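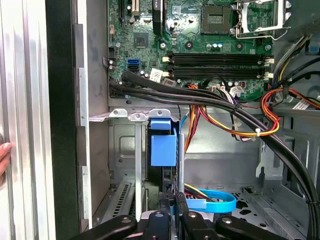 Endang Lumbantobing had told the whole family she could fix computers, and for 15 years this had cost her nothing, because everyone she was related to owned a phone. Then her uncle Gunawan called from Flornport to say that his tower had died with the choir accounts inside it. By four in the afternoon it was open on her workbench, and he had his fingertips on the brushed metal side panel like a man at a hospital bed. She looked at the green board, the four black memory slots, the fat bundle of black cables sweeping across the middle, and finally at the socket, which was empty.

"Uncle," she said, "where is the processor?"

"The what?"

"The part that thinks."

Gunawan considered this. He was a fair man and liked to answer the question he had been asked. "Is it square?"

"Yes."

"About like a cracker?"

"Where is it, Uncle?"

He took out his wallet. From behind his bus pass he drew a folded paper napkin, and from the napkin a small metal square, which he set down in front of her with some pride. He had watched a video, he explained. The man in the video said that heat was the enemy, so he had taken out the hot part.

"And after that it stopped working."

"After that it stopped working," he agreed. "But it was very cool."

Endang turned the thing over under the lamp. It had spent 12 days against a bus pass and, judging by the smell, a mint. She cleaned it with the good alcohol, the bottle she had been saving for a customer. She had no customers. She had a sign that said Brevivo Repairs, and 40 business cards, 19 of which her mother had handed out at a wedding.

"Could you get it to go a little faster while you're in there?" said Gunawan.

"No."

"Primico on the corner said they could."

"Did you tell Primico it was in your wallet?"

He patted the side panel and studied the ceiling for a while.

"They were closing," he said.

She held out her hand for the napkin, in case there was anything else in it. There was a screw.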